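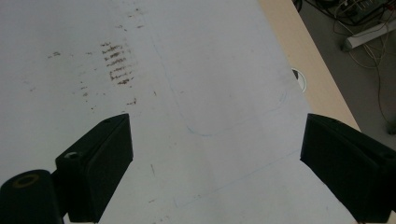
Kimier Chore Kit, two months in: will it wipe a table?

Reviewed by Leonor Veloso
17 December 2023

Sort of. If that's all you came for, you can go and have lunch.

The Kimier Chore Kit is a pair of hand-held grippers, a base unit and a subscription to some software called Stotumico. You hold the grippers, do a chore with them a great many times, and the software studies your efforts. Then you bolt the same type of gripper onto an arm you have paid for separately and it attempts the chore without you. The kit costs $1509. The arm is extra, and so, I would budget, is physical therapy for your thumbs.

I asked it to learn one job: spray a dirty surface, wipe it, put the bottle back. My seven-year-old nephew can do this. He won't, but he can.

Setup

The manual is translated from something, possibly from another manual. Pairing the grippers took me an evening and the cables took me the next one. Each gripper has its own, and they have a gift for ending up over your forearm at the moment you need to reach across yourself. Kimier promises a wireless version in January. I have been promised things in January before.

You also need a flat, plain area to practice on. A sheet of white foam board over a table works well, with the bonus that stains show up beautifully and don't have to be scrubbed out of anything you care about.

Teaching it

Stotumico recommends 80 demonstrations per task as a minimum. I gave it 475, partly out of thoroughness and partly out of spite. By the end I could have bottled perfume with those things.

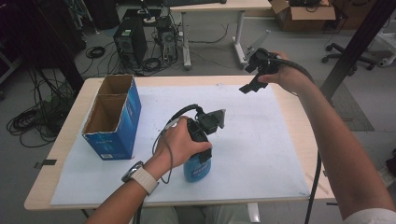 The bottle is where the trouble starts. A spray bottle was designed by and for creatures with a palm, and the gripper has two jaws and good intentions. Getting hold of the neck is fine. Lifting it is mostly fine. Squeezing a trigger while holding the bottle steady and pointing it at the mess is a different order of request, and after a week of it I had great respect for my own index finger.

What it can do

Picking things up and putting them in a box, very well. I'd trust it to sort small packages on a bench for an hour, provided somebody was in the building. Ramalho, who make fixtures for furniture shops and have one of these on trial, tell me the same: it loads and unloads a tray all morning and only sulks when a part arrives upside down.

Wiping is decent if you hand it the cloth. It goes back and forth with real dignity. It doesn't always notice that the dirt is somewhere else. Brown smears are easier for it than faint specks, which it leaves alone as though they were a private matter.

What it can't

Spraying, reliably. Anything with a lid. Folding the cloth over to find a clean side. Deciding that a surface is now clean and stopping, a skill I would also like some of my relatives to acquire.

Compared with the Drestine

The Drestine set is cheaper and lighter, and its jaws close with more confidence. Its software is miserable, though, and the 2 sets I tried both lost their calibration if you set them down with any feeling. For a shop that wants one repetitive job done, I'd still take the Kimier. For a home, I'd take a sponge.

Good: solid jaws, patient software, support people who answer email.
Bad: cables, price, the manual, the cables again.

Three stars out of five. I'll try the wireless one when it ships, and until then the spray bottle stays under the sink with the rest of my equipment.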